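Plunell opened its game studio in Endholm to visitors on 16 Jan 2018, and 60 of us got in. Morenike Oyewole, who runs audio, played two tracks from Fuler, the puzzle game due in August. Both were cut from a library of 474 recordings made in town.
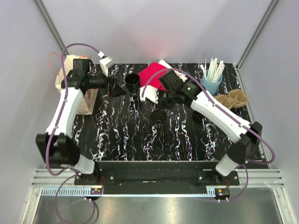
Who owns the music once the game ships?
The composers keep it. Plunell pays for a license covering the game and its trailers, and a soundtrack album needs a separate deal.

After lunch Spyros Giannakopoulos showed the trailer in two versions. The song in the first was dropped when the rights holder wanted more money. The new one is by Amegashie, a local band, and runs 80 seconds.
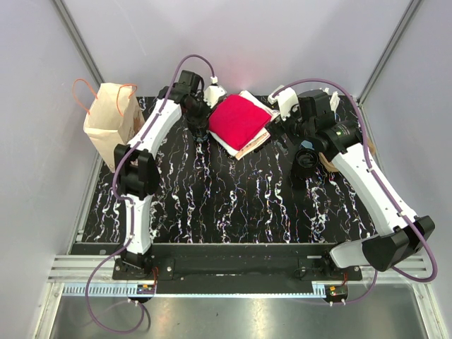
Two arms mounted at the near edge of a black tabletop.

We had ten minutes with a playable build. The menus were slow and the sound was good. Parking is on the street.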